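[sim-grasping] Re: Re-grasping in free space, does anyone get past the thin handles?
8 September 2025

On the list, Karusham wrote:

> We have been trying your July recipe on our own set of household meshes.
> Boxes and bottles are fine. Anything with a thin lever on it, taps mostly,
> slips or spins as soon as the arm starts to move. Are you closing on the
> body of the object or on the handle? And do you keep gravity on while
> you score the grasp?

Great question, and good timing, as we finished the new batch of runs last night and I've been itching to tell somebody!

Gravity stays on the whole time. We tried switching it off for the first part of the lift and the scores looked lovely, but they told us very little about which grasps would hold once the wrist turned. So it's on from the first step, and the object has to survive a lift and then a slow turn of the wrist before the grasp counts.

As for where we close: we let the sampler choose. That is the bit I'm really pleased with. In the July version we pushed it towards the centre of mass, which is fine for a bottle and hopeless for a tap, where the middle is a fat column that may be wider than the fingers can open. Now each mesh gets 50 candidate grasps spread over the whole surface, and we only throw one out if the fingers would pass through the object on the way in. The rest all get simulated. It's slower, yes, but on our machine the full set of 1642 meshes still gets through without much fuss, and the taps went from being our worst group to somewhere in the middle (I did a small dance).

Many of the grasps that survive on taps are on the lever, out towards one end, with the heavy part hanging below. 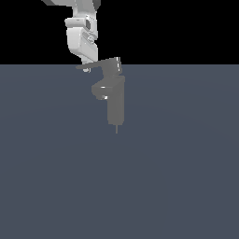

I had expected those to be the first to fail, so I went back and checked the contact settings twice. The trick, if it is one, is the speed of the turn. At our old speed nearly every lever grasp swung out and dropped. Slow the wrist down by a factor of 3 and a good share of them stay put, even with soft contacts.

Two things to try on your side, then. Drop the centre of mass term completely, and look at your wrist speed before you touch friction. If you're still seeing spin after that, send me one of the bad meshes and I'll run it through Skillolora here. I'd love to know if it's the mesh or the solver!

I still have no good answer for very light objects, by the way. Those jitter in the fingers whatever I do.

Wainwright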